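Threads > Household > Textile care

Thread on washing and storing winter bedding and knits. Most of the damage I see on quilts and sweaters comes from the wash and the closet, very little from use. Posting in pieces.

Start with the dye. Red cotton next to white cotton is the worst pairing you can own. Excess dye leaves the red in the first few washes and settles on whatever is lightest. Printed fabric bleeds less than piece-dyed fabric, but less is still enough to turn a white block pink.

Test before the first wash. Wet a white cotton cloth, press it on the darkest red for a full minute, look at the cloth. Do it on a seam allowance or the backing if you can reach one. Then repeat with a drop of detergent, which releases dye that plain water leaves alone.

If the cloth stays white, wash cool with a full drum of water. If it picks up color, use more water than seems reasonable and do not let the quilt sit wet in a heap. Dye transfers during the sitting. 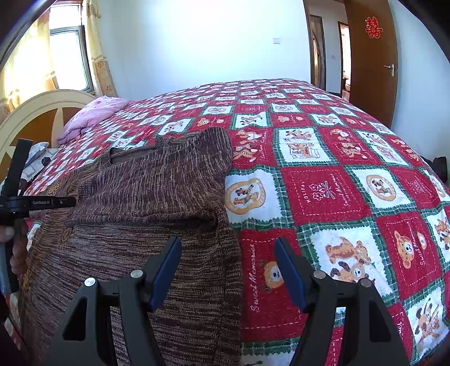

Bepari replied that color catcher sheets make all of this unnecessary and that two sheets per load have always been enough.

They help. A sheet only takes up dye that is already loose in the water and happens to reach it. In a tightly packed drum the red is pressed directly against the white and the sheet is somewhere else. I use them as an indicator. If the sheet comes out dark, run the load again before drying.

Drying is the point of no return. Heat makes a dye stain much harder to lift. Check every light area in daylight while the thing is still damp. If there is pink, soak it again right away.

Spin speed. My machine offers 700 as its second-lowest setting and that is what I use for anything quilted. Higher speeds get more water out and also pull on the stitching where the batting is heaviest. If yours lists only names, pick the one for delicates and accept a longer dry.

Detergent. I ran Vonddale liquid against Plasel powder on the same batch of cotton scraps over the fall. Cleaning was equal as far as I could see. The powder left residue in cold water when I didn't dissolve it first. I now use the liquid for quilts and the powder for towels. Half the dose on the cap in either case.

Fabric softener: no. It coats cotton and reduces how much water it takes up, so the next rinse is worse. On wool it does nothing useful.

Knits are a separate problem. Cotton fails by color. Wool fails by shape. A wet sweater weighs several times its dry weight, and all of that hangs from whatever part you are holding. Lift it from underneath with both hands or in a basket.

Never hang a heavy knit, wet or dry. A hanger puts the load on two points at the shoulders and the sleeves pull down from there. I measured one cardigan before and after a month on a hanger and the body was 13 mm longer. It did not come back after washing.

Fold lengthwise, sleeves in, then fold or roll loosely. A bed is the best surface for this, since it is wide enough to lay the sleeves out flat. Put the fold in a different place each season. A crease in the same spot year after year becomes a worn line.
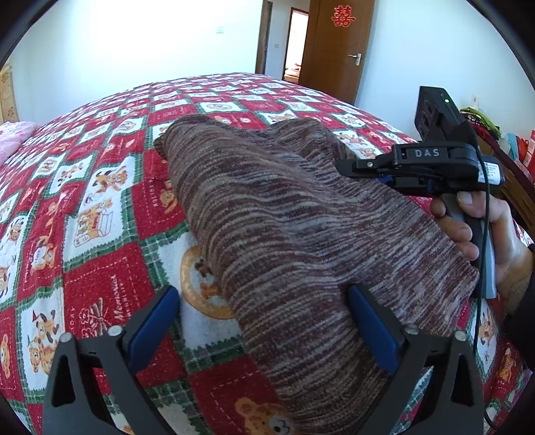

The other rule for knits is to put them away clean. Moth larvae go for wool with skin oil or food on it before they go for clean wool. Wearing a sweater one afternoon and returning it to the drawer counts as putting it away dirty.

Cedar has a weak effect and it fades as the oil evaporates. Sanding a block renews the smell. I would not rely on it as the only measure.

Freezing works if done properly. Seal the knit in a bag, squeeze out the air, and leave it in a chest freezer for 16 days. Let it come back to room temperature before opening the bag, or condensation forms on the wool.

Containers. Cotton bag or lidded bin for wool, and a bin only if the contents are fully dry. Vacuum bags are fine for synthetic fill. They crush cotton batting and it recovers poorly.

The Fulla under-bed box holds one full-size quilt or a short stack of sweaters. The lid bows if you put both in. I line mine with an old sheet because the bottom seam is rough.

Humidity in the closet should stay below 50 percent. Mine reads 44 in January with the heat on and a good deal higher in summer. A cheap meter left on the shelf for a week will tell you more than the smell does.

Refold stored quilts twice a year. I fold in thirds one time and quarters the next. If there is a spare bed, spreading the quilt flat on it is better than any box, provided the sun does not reach it. Red fades unevenly and the strip nearest the window goes first.

Next thread will be on hand washing wool in hard water, once I have finished the rinse tests.

Contact | Copyright | Back to top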